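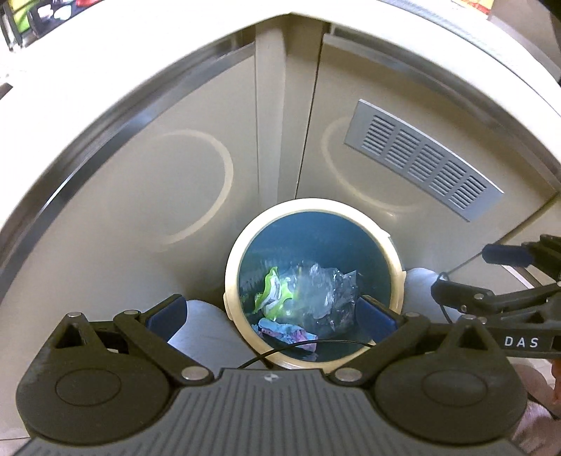 Stokeck Household Packaging Diary

Data card and README for the tabular release. Maintained by Austra Baranauskienė. Coding scheme by Priit Sproģis.

Summary

The diary records packaging thrown away at home by 103 households in two districts, Remier and Vaher. Each household kept a written log over a period of six weeks and weighed its packaging waste once a week. The release holds the coded log entries, the weekly weights, and a short household questionnaire. Free-text notes are included where the household agreed to it.

Food scraps, garden waste, diapers and electronics are out of scope. Packaging that was washed and kept for reuse is out of scope unless it was discarded later in the same period.

Files

entries.csv - one row per logged item or group of identical items
weights.csv - one row per household per week
households.csv - one row per household
codes.csv - the packaging code list, 174 codes
notes.txt - free-text notes, tab separated, keyed by entry_id

All files are UTF-8 with Unix line endings. The decimal separator is a period. Empty fields mean "not recorded". A zero means zero.

Fields in entries.csv

entry_id: integer, unique across the release. Gaps are expected where entries were withdrawn.
hh_id: household key, matches households.csv.
week: 1 to 6.
room: kitchen, bathroom, laundry, other. The room where the item was thrown away, which may differ from the room where it was opened.
pack_code: see codes.csv.
material_group: film, rigid plastic, paper, glass, metal, mixed, unknown.
quantity: integer, at least 1.
stream: trash, recycling, deposit return, unknown.
soiled: yes, no, blank.

Fields in weights.csv

hh_id, week: as above.
trash_g: packaging in the trash stream, in grams.
recycling_g: packaging in the recycling stream, in grams.
scale_flag: 1 if the household reported trouble with the scale that week.

Weights were read from a hanging scale with a 10 g step. Bag weight is not subtracted. Weekly totals above 1000 g in a single bag were weighed in two passes and added together by the household; arithmetic errors found during checking were corrected, and the original value is kept in trash_g_raw or recycling_g_raw.

Coding

Households wrote down what an item was in their own words. Entries were then matched to codes.csv by hand. Two coders worked separately on the Remier entries. The Vaher entries were coded once, by Priit Sproģis, and then read through a second time after the code list was frozen. Agreement figures are therefore available for Remier only.

Film is the weakest group. Households used "wrapper", "plastic", "bag" and "cling" for overlapping things, and shrink film from multipacks was often logged together with the outer bag. Codes F01 to F09 should be merged before any comparison between districts. Codes F10 and up (pouches, sachets, refill packs) are more reliable.

Mixed material is assigned when two materials cannot be pulled apart by hand. A paper box with a film window is coded as paper. A paper cup with a plastic lining is coded as mixed.

Laundry room entries

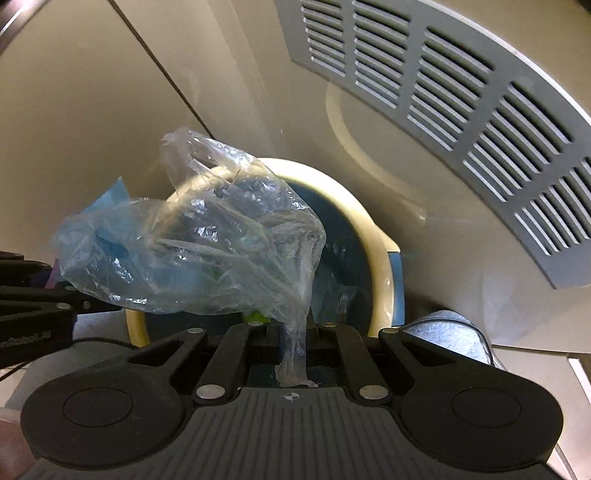
The laundry value in the room field was added after the pilot. Detergent pouches, softener caps and dry-cleaning film had been landing under "other", and the group was large enough to be worth splitting. Households without a separate laundry room were told to use "laundry" for anything connected with washing clothes, wherever the machine stood. Not all of them did. In Vaher many apartments have the washer in the kitchen, and detergent packaging there is split between the two values with no clear pattern. Filter on pack_code L01 to L07 if you need laundry packaging as a category, and ignore room.

Items found in pockets or in the machine after a wash are logged with the stream they finally went to. They carry no separate flag, but the note field usually mentions it.

Known problems

1. Week 1 is high in most households. Several cleared out a cupboard when the study started. Drop week 1 for averages.
2. Saturday was the suggested weighing day. Some households moved it and did not say so, which shifts part of one week into the next. Totals over the whole period are unaffected.
3. Deposit bottles are undercounted in Remier. The log sheet used there had no box for them until it was reprinted.
4. The soiled field is blank for more than half of all rows. Do not read blank as "no".
5. Household size was asked once, at the start. Guests and absences are in notes.txt only.

Recommended use

Comparing material groups within a district, checking survey questions on packaging, teaching. The sample was recruited through notices in shops and at the Wakham library branch. It is not a random sample, and it should not be scaled up to a city or a country.

Privacy

Names, street names and shop names were removed from the notes. Household ages are given in bands. Households could withdraw single entries or their whole log up to the freeze of the release.

Changes

1.2 - L05 and L06 swapped in codes.csv, now fixed. entries.csv unchanged.
1.1 - raw weight columns added.
1.0 - first release.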